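搬家后第一次自己记账,记了整整八个月,发个串,慢慢写,想到哪写到哪。

1/ 先说背景:从合租搬到一个人住,工资没变,开销全变了。以前水电网是室友统一算好发群里,我只管转账,从来没看过单子。现在每一张单子都写我的名字,第一个月看得我后背发凉。 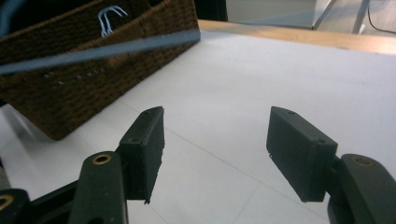 2/ 用什么记

试过三个软件,最后留下来的是 Niter。界面丑得很,字还小,但是打开就能输数字,不弹窗,不给我推理财课。前面那个 Sonano 好看是好看,每次记一笔要选分类、选心情、选天气……我买个葱还要选心情??用了十一天就卸了。

3/ 分类别分太细

刚开始我分了一大堆:早餐、午餐、晚餐、奶茶、咖啡、零食、水果,水果下面还想再分。结果每天晚上坐在床上纠结酸奶算早餐还是零食。后来全部合并成一个字:吃。世界清净了。

现在只剩吃、住、行、人情、猫、乱七八糟。对,猫单独一类,他花得比我行还多,他值得。

4/ 房租不要跟日常混在一起看

这个是 Reet Dzene 教我的。她是我前同事,记账记了好多年,我把第一个月的图发给她,她回了一句:你这个饼图除了房租还看得见别的吗?真的,一大块房租,旁边挤着几条细线,啥也看不出来。后来我把房租单独拿出去,剩下的再看,哇,外卖原来这么大一块。

5/ 说到外卖

我一直觉得自己点得不多。十月那个月翻出来一加,932。而且那个月我还买了菜!菜大部分烂在冰箱里了!等于同一顿饭我付了两次钱。

后面改成这样:冰箱里永远放冻饺子和两包青菜,下班累得不想动的时候,给自己的选项是煮饺子。不算做饭,水开了扔进去而已。外卖还是会点,下雨天、加班到很晚、心情特别差,都点,点得理直气壮。

6/ 订阅这个坑

建议大家今晚就去翻一下自动续费,现在就去。我翻出来一个 Zerkley 的年度会员,299,自动扣的。我甚至想不起来它是干嘛的,点进去看了半天,哦,教人画水彩的。我连水彩笔都没有。

客服倒是挺好说话,但过了退款期就是过了。那一年我硬着头皮看了四节课,画了一个梨,朋友说像土豆。

7/ 人情往来

这个最难控制,也不太想控制。朋友结婚、生孩子、搬家、过生日,有几个月扎堆来。我现在每个月固定往一个小账户里存一点,专门放这个钱,用不完就滚到下个月。真到了要随份子的时候从里面拿,不影响买菜,心情也好很多,可以真心实意地替人家高兴哈哈。

8/ 有人问要不要记现金

要,但是别较真。我身上一般就放一点零钱,楼下修鞋的大爷只收现金,菜场有个卖豆腐的阿姨也是。取出来的时候直接记成“乱七八糟”,后面怎么花的就不管了。之前有一次对不上,差了20块,我对着手机找了快一个小时,最后发现是给猫买罐头凑单凑的。一个小时!为了20块!以后再也不这么干了。

9/ 应急的钱

Sharon Laizer 以前跟我说过她的做法,先攒一笔绝对不碰的,金额不用吓人,能修一次热水器就行。我定的是2,000。听起来不多对吧,我攒了快四个月。

攒满之后没多久,洗衣机就坏了(它是不是听见了)。房东说是我用坏的,我说我搬来的时候它就这么叫,扯了两天,最后一人一半。付钱的时候居然没慌,这个感觉以前真没有过,以前遇到这种事第一反应是打开花呗。

10/ 关于省钱本身

有段时间我走火入魔了,超市里拿着两瓶酱油算每毫升多少钱,后面排队的人都绕过我走。朋友约吃饭我先查人均,查完说我不去了。那个月确实省下来不少,但也真的过得很没劲,周末就在家里擦灶台。

后来给自己划了一小笔随便花的钱,花在哪都不许自己骂自己。这个月拿去买了一盏 Navickas 的小台灯,黄光的,放在床头,每天晚上开着看书,很喜欢。需要吗?不需要,屋里有灯。

11/ 什么时候记

我是刷牙的时候记。左手牙刷右手手机,两分钟正好把当天的输完。之前想着花一笔记一笔,结账的时候后面有人等着,根本来不及。攒到周末一起记更不行,周三买了啥我完全失忆,付款记录里写着某某商贸有限公司,谁知道那是包子还是电池。

断了也没事,我中间断过两次,一次是发烧,一次是单纯不想看。断了就从今天接着记,前面空着就空着,千万别补,补着补着就弃了。

12/ 水电单子的小提醒

一个人住的话,第一个月自己去抄一下表,拍个照。我没抄,结果跟上一任租客的用量混在一起,多交了一截,打了好几个电话才说清楚。还有网费,合同到期以后会悄悄变成原价,记得在日历上设一个提醒,到期前打电话过去说想换一家,基本都会给你续优惠。说的时候语气要平静,我第一次打的时候太客气了,一上来就说不好意思打扰了,对方直接祝我生活愉快,挂了。

13/ 评论区好多人问模板

没有模板!真的就是软件里那几个分类,月底看一眼,跟上个月比一下,哪个涨得离谱就想一想为什么。有时候想完发现就是该花,比如给我妈买的那双鞋,那就过。

表格我也做过,带颜色带公式的那种,做了一整个晚上,特别漂亮,填了六天。

14/ 还有人问跟对象一起住怎么记

这个我没资格说,我跟猫一起住,他一分钱不出。有经验的姐妹评论区聊聊吧,我也想看看大家怎么分的,是各记各的还是开一个共同账户?买菜的钱谁出?一个人吃得多一个人吃得少怎么算?

15/ 补一条,刚刚有人私信问猫砂买哪种。豆腐的,囤大包,别囤太多,回南天会潮。先写到这,饺子要煮破了,我去关火。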